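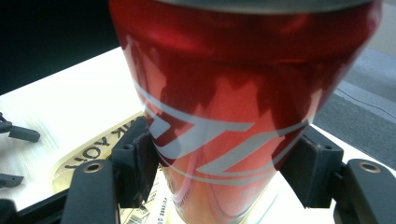
Refill claims and shelf labels at a regional grocery chain
Student project report, Retail and Consumer Studies
Selma Obradović
August 20, 2021
4 min read

1. Background

Sembiring is a grocery chain with stores in three regional towns. In December it put up signs saying that all of its own-brand cleaning products could be bought as refills. My project looked at whether a shopper could do that in an ordinary store, and whether the labels on the shelf agreed with the signs at the door.

I chose cleaning products over food because the range is small enough for one student to check by hand. The own-brand range is sold under the name Zurimik and covers dish liquid, laundry liquid, floor cleaner and spray. The main competing brand in the same aisle is Britia, which makes no refill claim and was used for comparing prices.

2. Method

I visited each store twice, once in the morning and once after 5 pm. On every visit I recorded the shelf label, the price per litre and whether the refill station was working. That gave 220 label records in total. I also left a short paper survey at the service counter, with permission from the store managers, and got 115 usable replies.

Prices were worked out per litre even where the label gave a price per bottle. I left out anything on clearance.

3. Results

3.1 Availability

Dish liquid and laundry liquid could be refilled on every visit. Floor cleaner could be refilled in two of the stores. The spray had no refill tap anywhere, although it carried the green refill sticker on the shelf. Staff at the Plultden store told me the spray tap had been ordered but they had no delivery date.

3.2 Labels

Of the 220 labels, 40 had a refill sticker on a product that could not be refilled in that store. Most were for the spray. A few were floor cleaner labels that looked to have been moved across from another bay.

3.3 Price

Refilled dish liquid cost less per litre than the bottled version and less than Britia. Laundry liquid was the other way around: the large Britia bottle was cheaper per litre than the refill in every store. The 1000 mL Zurimik container has to be bought first, and I did not include its cost in the per-litre figures.

3.4 Survey

Nearly half of the people who replied had noticed the signs. Fewer had tried the station. The most common comment was that the container was hard to carry home with the rest of the shopping. Several people asked if they could bring their own bottle. The stores gave me different answers on this.

4. Discussion

The sign at the door says "all", and on my visits that was not correct. The problem seems to be with the spray, and removing one sticker design would fix most of the wrong labels. I can't say whether customers were put off by it, as the survey did not ask. It should have.

The survey was also only at the service counter, so people using the self-checkouts were probably missed.

5. Further work

A repeat of the label check once the spray tap is installed would take one person two days. The cost of the container should be spread over a set number of refills and added to the price table.

12 shares
3 comments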